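The best table Nadiia Zinchenko ever made is one she refuses to sell. It's a plain slab of pale wood, striped with grain from end to end, and she built it for the workroom she shares with Rostyslav Dmytriv and three other makers. I came to write about their furniture and spent most of my visit leaning on the thing they use to build everything else!

A shared worktable has a hard life. It gets glue, ink, hot drinks, dropped screws and the elbows of anyone passing through, and most workshops give up early and throw a sheet of hardboard on top. Nadiia wouldn't hear of it. She bought her boards from a small yard called Wieczorek for 300 dollars, let them sit indoors through March, and then planed the lot by hand. 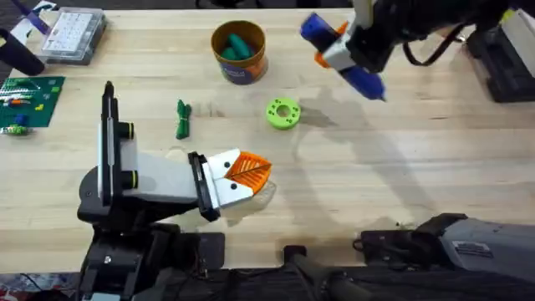
Her finish is wonderfully simple: three thin coats of hardwax oil, rubbed in with an old T-shirt and left overnight between coats. She sands to 120 grit and stops there. I had always gone much finer on my own tables (hours of it, with a dust mask and a podcast), and she laughed and told me I'd been polishing the wood shut. A slightly open surface drinks the oil, and when a patch wears thin you can rub more in without stripping the whole top.

Rostyslav is the one who cares about height. He tried the table on blocks for weeks, moving it up and down until Nadiia threatened to saw his blocks in half, and they settled on 36 inches. That's tall for a desk and just right for standing work. "You notice it in your back by the end of the day," he told me, and after one afternoon of bending over my own kitchen table to compare, I'm a convert.

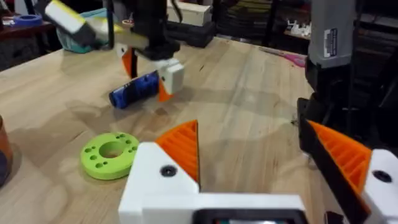
Then there's the question of marks, and I love how relaxed they are about it. Olesia Didenko, who joined the room last, wanted a rule about coasters, and for a while there was a stack of cork ones by the door. It didn't last. The wood has picked up a few darker stains, which sit quite happily in the grain, and a lime-green disk with a ring of little holes looks terrific lying against all that pale timber. Bright things do, on a top like this! Paint the same table white and you'd see every scratch first.

The oil goes on again twice a year. The tin they use cost 56 dollars and is still half full, and the job takes an evening, most of it spent finding somewhere else to put everything. Nadiia has started a second top for her own apartment, same boards, same oil, two inches narrower so it will fit through the door.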